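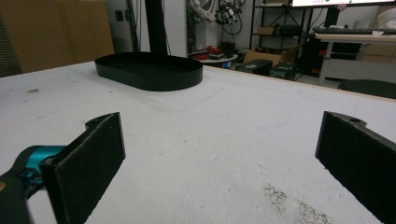 Black oval tray on the big white table

Tray gardens: the things people ask me

Last tidied up May 2021

I get the same emails over and over (I don't mind, I like getting them!) so I've put my answers in one place. If yours isn't covered, drop me a line and I'll add it when I get a minute.

What is a tray garden?

A very small landscape in a very shallow container. Moss, stones, a few slow plants, sometimes a bit of gravel raked to look like water. It's a cousin of bonsai but a lot more forgiving, and you can make one in an afternoon.

Do I need any gardening experience?

No. I'd killed every houseplant I'd owned before I made my first one. You'll need patience with moss, which sulks for weeks and then suddenly decides it likes you.

What sort of tray should I use?

Anything shallow that will hold damp soil. I've used roasting tins, old serving dishes and once the lid of a biscuit barrel. Ovals and rectangles are easier to compose in than circles — I couldn't tell you why, but my round ones always end up looking like pizzas.

Does it have to have drainage holes?

It helps a lot. If you can't drill your tray, put down a thin layer of grit first and water with a spray bottle. Go easy. More of these gardens drown than dry out, mine included.

Where do you get your moss?

Mostly off my own shed roof and the north side of the path. Please don't strip it from woods or walls that aren't yours. If you haven't got any, ask a neighbour who is about to pressure wash their patio and you'll come home with bags of it.

What soil mix do you use?

Two parts peat-free compost, one part fine grit, one part chopped bark. Dénes Lakatos, who taught me most of what I know, swears by adding crushed charcoal. I've tried it both ways and can't see any difference, but his gardens are better than mine so do what you like with that.

Which plants stay small enough?

Mind-your-own-business is lovely but it will take over, so keep scissors handy. Small thymes are good in sun. For shade I like the tiniest ferns I can find, and I swap them out when they get above themselves. Little cuttings of cotoneaster make very convincing trees.

Can I keep it indoors?

For a few days, yes, for a party or a windowsill moment. Then it wants to go back out. Central heating is murder on moss. A cool porch is a decent halfway house.

How do I look after it in winter?

Leave it outside, out of the worst wind, and lift it onto bricks. I stop feeding in October and don't start again until I see new growth. Frost on a tray garden is one of the prettiest things going, so do get up early for it.

Birds keep pulling mine apart. Help!

Blackbirds, I expect. They want the grubs underneath. A bit of netting over the top for the first month usually does it, until the moss has knitted itself down. Jasmina Babić uses an upturned wire cooling rack and says it's just as good and far less fiddly.

Do you run classes?

I do, in Irnside, for up to 3 people at a time. It's a small group on purpose so there's room to spread out and make a mess. Bring gloves if you're fussy about your nails, and a tray if you've got one you love. Stones and plants are all included.

Can I book a private session for a birthday or hen do?

Birthdays, yes please. Hen dos I've done once, and it was a riot, but there was gravel in the prosecco. Ask me and we'll talk.

Do you sell finished gardens?

Now and then, and only if you can collect. I posted one to Ross Semple years ago and he very kindly sent me a photo of what arrived. It looked like a compost heap in a box.

How long do they last?

My oldest is still going after two complete replants and a cat. I'd expect to redo most of them every other spring.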